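Chapitre 11
Les corvées, dernier bastion ?

Quand j'étais étudiante, notre professeur, Darius Lepik, ouvrait son cours en vidant ses poches sur le bureau : des clés, un ticket froissé, deux pastilles à la menthe. Puis il nous demandait, avec un grand sourire, d'écrire le programme qui remettrait tout cela en place. Nous avions un semestre devant nous, et je vous avoue que nous n'y sommes jamais arrivés !

Vous savez déjà, depuis les chapitres précédents, qu'un bras industriel peut répéter le même geste 1 000 fois sans faiblir. Ranger un établi, c'est une autre affaire. Prenez de simples rouleaux d'adhésif : il faut les distinguer, les saisir sans les écraser, les poser l'un sur l'autre dans un bac dont le plastique transparent trompe volontiers les capteurs de profondeur, et tout cela sans accrocher le support articulé ni le câble du voisin.

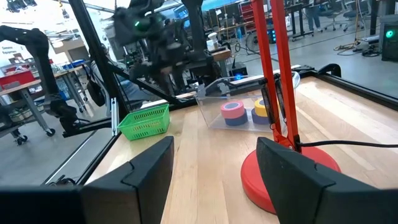

11.1 Ce que « ranger » veut dire

Commençons par le mot lui-même, que nous employons tous sans y penser. Pour Bohdana Panasiuk, dont nous suivrons les travaux dans l'atelier de Plodalon, ranger suppose une convention : telle chose va à tel endroit, et quelqu'un en a décidé ainsi. Une machine peut fort bien déplacer un objet et ignorer tout de cette convention (mes enfants aussi, d'ailleurs).

Nous verrons d'abord comment décrire l'état final souhaité, puis comment mesurer l'écart qui nous en sépare. Gardez sous la main vos notes sur la préhension, elles vous serviront dès la page suivante.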